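Stasenham Laundry Powder, Unscented, Refill Bag

Item 521
Sold by Mahawong Household
In stock — ships from the Brovomov warehouse

A plain washing powder for everyday clothes, bedding and towels. It has no perfume, no dye and no optical brightener. The bag holds enough for 51 regular washes using the scoop inside. It works in front loaders and top loaders, and in cold water if you follow the note on dosing further down.

Stasenham powder was first mixed for the guest rooms at Rama, a small hotel whose owner wanted sheets that didn't smell of anything. Kauko Huttunen worked out the recipe and still checks each batch. The formula changed once, in July, when we replaced one of the fillers with a finer grade that dissolves faster. Bags with the green strip on the back are the new mix. The two can be used together.

How much to use

Regular load, normal soil: one level scoop
Small load or lightly worn clothes: half a scoop
Hard water or heavy soil: one and a half scoops
Hand washing: one teaspoon per basin, dissolved before the clothes go in

Put the powder in the main wash section of the drawer. If your machine has no drawer, or the drawer tends to clog, put the powder in the empty drum and load the clothes on top. For cold washes, stir the scoop into a cup of warm water first and pour it into the drawer. 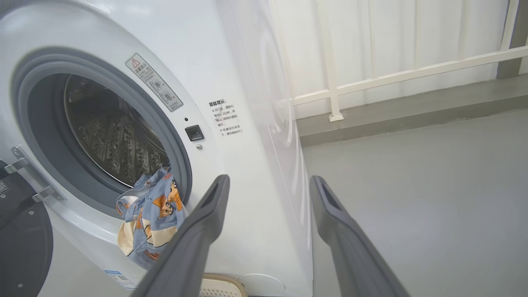
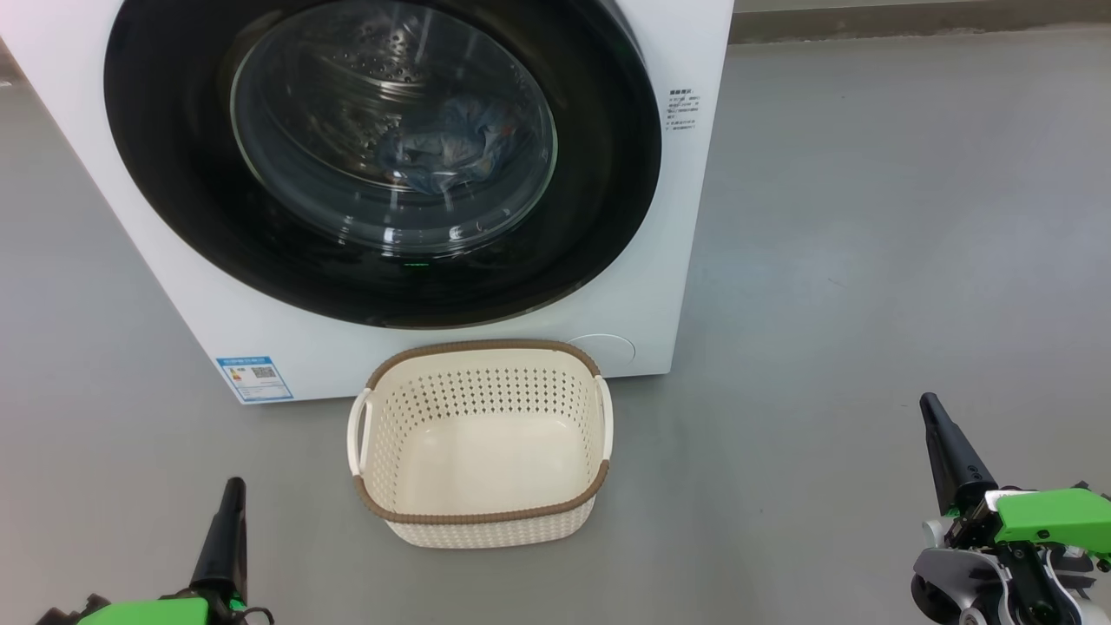 Using more than the chart says will not get clothes cleaner. Extra powder stays in the fabric and makes towels stiff. If your towels already feel that way, run them once with no powder at all and go back to half a scoop for the next few loads.

What it's good for

Cotton, linen, polyester and most blends. Children's clothes, work shirts, sheets. It takes out sweat and food marks at 104°F. Grease needs a warmer wash or a little dish soap rubbed in beforehand.

Don't use it on wool or silk. We have a separate liquid for those, listed under Delicates.

Ingredients

Sodium carbonate, sodium percarbonate, sodium citrate, plant-based surfactant, sodium sulfate, enzymes (protease, amylase).

Storage

Close the bag with the fold-over clip and keep it dry. Powder that has picked up moisture forms lumps — break them up before measuring. Keep away from children and pets.

Sizes

Refill bag, 51 washes (this item)
Trial bag, 11 washes
Metal scoop, sold separately

Customer notes

"Half a scoop is plenty for our water. My son's skin is much calmer." — Fathima Rathnayake

"Does the job. The clip on my bag broke in the first week, and they mailed me another." — Miroslava Panasiuk

Returns

Unopened bags can be sent back within 51 days. For a damaged bag, write to Daryna Kushnir at the order desk with your order number, and a replacement will go out within 7 days.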